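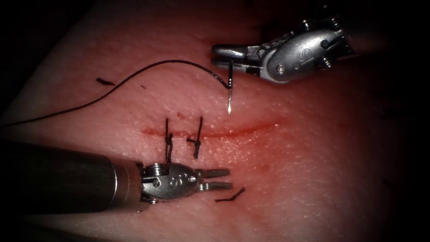
Needle in the right jaws, two stitches tied, open cut still to go.

Teleop suturing demos: pre-session and in-session checklist
Station: Skinbridge, bench 2
Checked by: Mavis Villanueva
Date: 26 July 2026

1. E-stop at the console. PASS
Pressed it, both arms froze, reset fine. The button is stiffer than I'd like (my thumb complained!) but it works.

2. Foot clutch. PASS, with a grumble
Releases cleanly. The pedal creeps across the floor while you're driving, so I taped the mat down again. Can we please order the rubber one?

3. Hand controllers match the jaws. PASS
Open, close, roll, both sides. I always do this well clear of the pad, and slowly.

4. Jaws and needle. PASS
Grip the needle with the right, lift, hold, and watch for any slipping before you hit record. If it wobbles at this point it'll wobble in every demo you log, and the policy will happily learn that too.
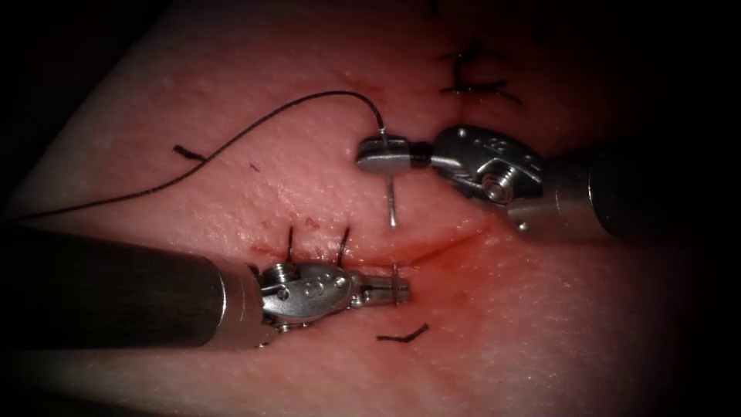 I let the thread keep plenty of slack while I'm driving. New folks tend to haul it tight right away, and then the left arm ends up chasing it all over the place.

5. Force limit. PASS
Set to 6 on the Trorkum panel, same as December. Don't touch it mid-demo, even if a knot is being a pain.

6. Loose clippings. NEEDS ATTENTION
Cut ends of suture left lying on the pad. Not dangerous, but they can snag, and I'd love to see them picked off between demos (tweezers are in the top drawer, arms parked first!).

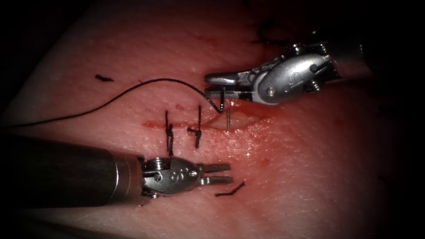
Left jaws open below the cut, needle down at the gap.

7. Recording. PASS
Demo 73 saved with both arms' motion and the video in sync. I played it back twice to be sure.

8. Sharps. PASS
Needles go in the bin by the door, never in the tray.

Still open: pedal mat, clippings. I'll recheck both before the next operator sits down.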